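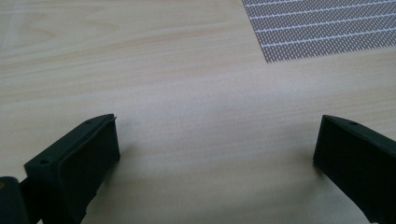 Kadotari will put off ordering robot arms until next year and spend this year's equipment money on hand-held grippers, the company told staff in July.

The contract packing firm had planned to buy four arms for its folding and sorting tables. Marek Urban, who runs purchasing, said the quotes came in higher than the plan allowed once safety fencing, installation and operator training were added. The hand-held tools cost far less and can be used at the tables the firm already owns.

Kadotari has ordered 11 grippers from Gruko at a unit price of $2,539. Workers hold the tools and do ordinary table jobs with them while a camera records each motion. The recordings are meant to train the arms when they are bought.

"We would be paying for arms to stand still while we worked out what to teach them," Urban said. "This way the recordings come first and the big invoice comes second."

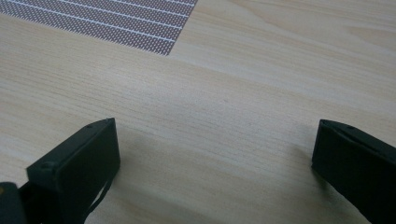

The order includes spare fingers and a one-year service plan. Replacement finger pads are budgeted separately, under consumables, at the request of Ludmila Vaněk in finance. She said the first draft had left them out entirely, along with data storage, and that storage is now the second-largest line after the tools themselves.

Gruko was picked over Standomov, which offered a lower price but could not commit to a delivery date. Jurčo, the firm that maintains Kadotari's conveyors, will handle basic repairs under its existing contract.

Renu Tripathi, who plans shifts at the site, has set aside 40 hours a week for recording. The hours will be split between the morning and afternoon crews, and no overtime has been approved for the work.

The arm purchase goes back to management in the spring. Urban said he expects to ask for two arms at first and to request new quotes from all suppliers, as the current ones will have expired by then. Money left over from this year's budget cannot be carried forward.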